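Talk notes, Flivstead community hall, October 26, 2019
"Can it do my laundry yet?"

OK, say hi, thank Xinyi Jin for getting the projector going. Ask for a show of hands: who owns a robot vacuum? Then: who has had to rescue it from under the couch? (Wait for the laugh, don't rush it.)

So the short answer to the title is no. You can go home now if you want! The longer answer is more fun, and I've been chewing on it since May, when I started keeping a list of chores and asking people who build these things which ones they'd bet money on.

Start with the stuff that works. Floors, pretty much. Moving boxes from one end of a warehouse to the other, sure. Guangming Shen runs the packing line at Plarkwood and he'll tell you the machine there does the same carton all day long and never complains. Hand it a carton with a crushed corner and he's walking over to fix it.

Then go to soft things. Slow down here, it's the heart of the talk. A mug is the same shape every time you pick it up. Cloth isn't. You pinch a hat by the crown and the crown caves in, you grab it by the brim and the whole thing droops and now it's a different shape from the one you planned for.
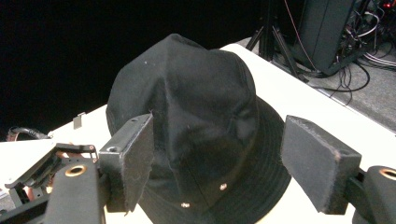

And black fabric is its own headache, because a lot of cameras have a tough time finding folds in it. My grandmother could sort black socks by feel in a dim room (do the hand thing). I've yet to meet a machine I'd trust with that.

Tell the Kurnari story. Small shop, they sell hats and scarves, and they wanted a machine to put returns back on the shelf. They gave it 133 items for a trial and it got through 100 without help. Sounds great, right? Now ask who dealt with the other ones, and how long the person stood there waiting for the next one to go wrong. Pause. Let them do the math on wages.

Cao slide: skip if we're over time.

What I'd like people to ask when they see a demo video:
How many tries did it take?
Had it seen that exact object before?
Who put everything back afterward?

Then questions. Somebody will ask about dishes. Say glasses scare me, plates less so, and hand the mic to Guangming.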